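Bastbridge Robotics Club > Arm Bench Guide > Section 6: Setting up the picking bin

So you've done the safety walk-through, you've signed the sheet, and now you want to make the arm pick things up. Good! This is the section I wish I'd had in my first term, so I've written it the way I'd tell it to you across the bench. Read the whole thing once before you touch anything, then come back to step 1.

You need two people for this. One runs the laptop, the other stands at the stop button and does nothing else. Swap whenever you like, but say it out loud when you do.

6.1 Before you start

Check the arm is parked in the home pose and the controller is in manual mode. If the last group left it somewhere odd, don't drive it home through the bin area. Jog it up first, then across, then home.

Have these within reach:

- the metal bin
- the bench clamps
- the parts tub (the Beaudoin tub, with the mixed bits in it)
- a rag
- the club laptop with Arnar already open

Arnar is our own picking program and it takes a good while to load the first time each day. Start it now and it'll be ready by the time the bin is down.

6.2 Placing and clamping the bin

1. Lay the boards down flat before the bin goes on. Press on each corner with your palm. If one rocks, turn it over or swing it round until it doesn't.

2. Set the bin on the boards with the open side up (I know, but it's been done). Slide it until you can see a bit of board on your side and the arm can get to the far corners without stretching.

3. Fit the clamps on the rim. Keep at least one on each side. Squeeze until the grip is firm, then give the bin a proper shove with both hands. It shouldn't budge.

4. Look at where the clamp handles are pointing. They need to stick outward, away from the middle of the bin. A handle leaning in is the thing the wrist will find first.

CAUTION: Clamps go on with the arm in manual mode and your partner's hand on the stop. Not in auto, not "just for a second".

5. Wipe the bin floor with the rag. Scratches don't matter. Grease does, as the lighter pieces skate around in it and Arnar chases them.

6.3 Dressing the cables

I used to skip this bit and paid for it with a whole afternoon, so please don't. The cables on the outside of the arm need slack, but the slack has to hang somewhere harmless.

6. Jog the wrist slowly through its full turn, both ways, and watch the loops the entire time. They should open and close without going tight. If a loop goes straight, stop and let more cable through.

7. Lower the gripper into the bin and check again. What looked fine up high can droop onto the parts down low.

8. Move any loose leads on the benchtop well clear of the bin.

Note: If the loops need re-wrapping, ask one of the senior members to show you. Too snug is worse than too loose.

6.4 Loading the parts

9. Tip a small handful from the tub into the bin. Start small. Our scoring sheet for the Ilberg Challenge goes up to a full load, but you learn far more from a few pieces you can tell apart at a glance.

10. Spread them out with your hand so most of them have bare floor on at least one side. Let a couple sit close together on purpose, because that's where the interesting failures are.

11. Try to mix it up. A chunky block is easy. Something clear is a pain, and something round with bits sticking out of it is somewhere between the two. Put at least one of each kind in.

12. Hands out, step back, and tell your partner "clear". Wait to hear it back.

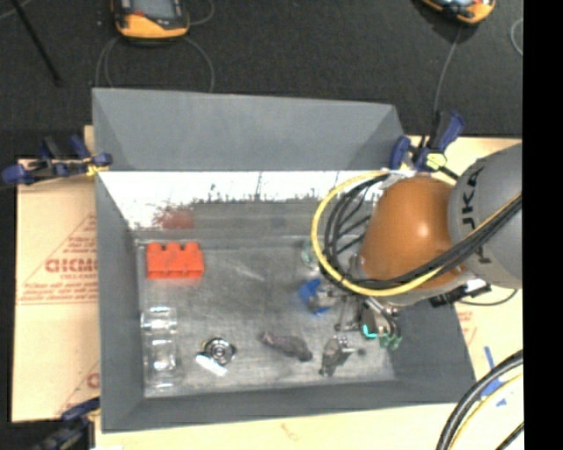 Figure 6-2. Gripper down in the bin among a mixed load, with clamps on the rim.

For a first go, a spread like the one in Figure 6-2 is about right. The red-orange block over near the left wall is the sort of piece I'd ask for first, and the clear container just below it is the sort I'd leave for later. Clear plastic lets the grey floor show straight through, so Arnar tends to see the shiny bits and guess the rest - sometimes it guesses well and sometimes it closes on thin air.

Look at the yellow cable too. It makes a wide arc around the orange joint, with the black ones bundled inside it. When you do your own check in step 6, that's the loop to keep your eye on.

6.5 Your first pick

13. In Arnar, choose Bin, then Single Pick. Leave the speed at 7 per cent. It feels silly and slow, and that's fine.

14. Click the piece you want on the screen. A box should appear over it. If the box sits off to one side, cancel and redo the calibration in Section 5 before you go any further.

15. Press and hold Run. The arm moves only while you hold it. Let go at any point if you don't like what you see.

16. Watch the fingertips, not the screen (your partner is watching too, remember). The gripper should come down more or less straight and close on the piece without pushing it along the floor.

17. If it has a hold, keep pressing until the arm has lifted to 125 mm above the floor of the bin, where it pauses by itself. Count to three. If the piece is still there, carry on to the drop spot.

18. Write the result on the run sheet, including the misses. The misses are what we use when we tune the thing!

CAUTION: Never reach in to straighten a piece while Run is live. Let go of the button, switch to manual, say "hands in", and only then reach. I've seen experienced people forget this when they're excited, me included.

6.6 When it goes wrong

It pushes the piece into the wall. The approach is too shallow. Raise the start height a bit and try again. If the piece is already jammed against the side, the gripper may not fit down beside it, so move it out by hand (after the "hands in" business above).

It closes on nothing. Usually lighting or a clear part. Turn the lamp away from the bin, take a fresh scan and have another go. If it misses the same piece three times, swap the piece out and move on.

It stops with error 496. That's the force limit, and it means something touched harder than it should have. Don't just clear it. Jog straight up, look over the fingertips for chips, then check whether the gripper met the bin floor or a clamp. Since February we've had a page at the back of the run book for these, so please add yours.

It picks up two things at once. Funny the first time. Log it as a miss and spread the parts further apart.

The bin has moved. Stop, re-clamp, and redo the calibration. Nudging it back by eye won't do, and I say that as somebody who has tried it plenty of times.

6.7 Packing up

19. Jog the arm up and out, send it home, and switch the controller to manual.

20. Take the parts out and put them back in the Beaudoin tub. Check under the bin as well, as small ones like to hide there.

21. Leave the clamps on if another group is booked in after you. If you're the last ones for the day, take them off and hang them up.

22. Save the Arnar log to the shared drive with your group letter at the front of the name, then close the program properly so it doesn't hang on the next crew.

Once you've got a run of single picks you're happy with, go on to Section 7, where you let Arnar choose the order. Keep the same load in for your first try at it.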